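Plüschtiere und Kleinkram verschicken – wie packt ihr das?

Forum > Haushalt & Ordnung > Verpacken, Verschicken, Einlagern

Knopfauge72
Hallo zusammen,
im Februar räumen wir das Zimmer der Großen um, und bei der Gelegenheit soll ein Teil der Plüschsachen zu meiner Schwester nach Pultport. Sie hat zwei kleine Kinder, die nehmen alles. Ich habe einen offenen Pappkarton vom letzten Einkauf da, innen braun, vorne hell bedruckt. Bisher habe ich einfach reingelegt, was mir in die Hand kam: etwas Lilafarbenes nach links, ein knallpinkes Plüschtier hinten an die Wand, davor das runde Teil mit dem rosa-weißen Wirbelmuster und eine weiß-grüne Packung.
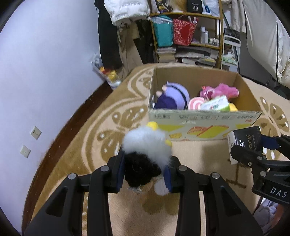
Das flauschige schwarz-weiße mit dem gelben Bällchen oben und die kleine schwarz-weiße Schachtel sollen auch noch mit. Meine Fragen: Packt man die harten Sachen nach unten oder an den Rand? Und wickelt ihr Plüsch einzeln ein oder reicht eine Lage Papier oben drauf? Am schwarz-weißen ist unten ein silbriges Glitzerteil, ich möchte nicht, dass das an den anderen scheuert.

tessa_w
Schachteln nach unten, Plüsch drüber. Immer. Plüsch gibt nach, Pappe nicht. Wenn die Schachtel oben liegt und jemand stellt im Lieferwagen etwas Schweres drauf, hast du eine Delle drin.

Eliseo Magaña
Sehe ich anders. Ich würde die Schachtel senkrecht zwischen zwei weiche Teile stecken, ungefähr in der Mitte. Ganz unten bekommt sie jeden Stoß vom Boden ab. Bei uns im Laden (Spielwaren, gebraucht) machen wir das so, und Reklamationen wegen eingedrückter Schachteln sind selten.
Zum Glitzer: ein Stück Seidenpapier darum, fertig. Glitzer verteilt sich sonst im ganzen Karton, und aus langem Flausch bekommst du ihn schlecht wieder heraus.

tessa_w
In der Mitte rutscht sie aber, wenn der Karton nicht voll ist. Und so wie es klingt, ist da noch Platz.

Eliseo Magaña
Dann muss man ihn eben auffüllen. Zerknülltes Packpapier in die Ecken, bis sich beim Schütteln nichts mehr bewegt.

Knopfauge72
Seidenpapier habe ich noch von Weihnachten. Den Karton würde ich gern so lassen und keinen neuen kaufen. Oder stört der bunte Aufdruck vorne beim Verschicken?

Brummkreisel
Der Aufdruck stört nicht, solange keine alten Strichcodes oder Adressen drauf sind. Alles andere kannst du lassen. Wenn du es ordentlich haben willst, dreh den Karton auf links: Klebekante lösen, umstülpen, neu kleben. Dauert keine zehn Minuten.
Ich wiege übrigens immer vorher. Plüsch wiegt fast nichts, aber bei meinem letzten Paket waren es mit Büchern auf einmal 1320 Gramm mehr als gedacht, und dann stand ich am Schalter und durfte umpacken.

moni.k
Ich packe Plüschtiere grundsätzlich in einen Beutel, auch im Karton. Wenn das Paket im Regen vor der Tür steht, weicht die Pappe durch und dann ist alles klamm. Ein normaler Müllbeutel reicht. Luft rausdrücken, Knoten rein.
Die Beutel von Drormont nehme ich nicht mehr, die sind mir zweimal an der Naht gerissen.

tessa_w
Luft rausdrücken würde ich bei langem Flausch lassen. Den bekommt man nachher nur mit viel Bürsten wieder hoch.

moni.k
Für zwei, drei Tage macht das nichts. Zum Einlagern über Monate gebe ich dir recht.

Knopfauge72
Einlagern ist bei mir auch noch Thema. Was nicht nach Pultport geht, soll auf den Dachboden. Da oben stehen schon zwei Kisten und die riechen muffig.

Brummkreisel
Dachboden nur in Kunststoffkisten mit Deckel. Pappe zieht Feuchtigkeit, und Mäuse mögen sie auch. Ich habe die von Pelent mit Klammerverschluss, stehen seit 9 Jahren oben und schließen immer noch gut. Vorher alles waschen und richtig durchtrocknen lassen, lieber einen Tag länger auf dem Wäscheständer.

Eliseo Magaña
Waschen ja, aber vorher aufs Etikett schauen. Angeklebte Teile und Glitzer gehören nicht in die Maschine. Solche Stücke mache ich mit einem feuchten Tuch und etwas Feinwaschmittel sauber. Bei den anderen: Kissenbezug drum, 30 Grad, 400 Umdrehungen.

Knopfauge72
Gut, dann mache ich es so: Das Glitzerteil kommt in Seidenpapier, die Schachtel senkrecht zwischen die weichen Sachen und die Ecken werden mit Packpapier aufgefüllt. Beutel nehme ich auch, aber ohne Luft rausdrücken. Für den Dachboden schaue ich nach Kisten mit Deckel.

tessa_w
Ich bleibe bei Schachtel nach unten – aber mit genug Papier geht es auch anders. Schreib mal, wie es angekommen ist.

moni.k
Und leg einen Zettel mit der Adresse innen rein. Bei mir hat sich mal der Aufkleber gelöst, das Paket war drei Wochen unterwegs.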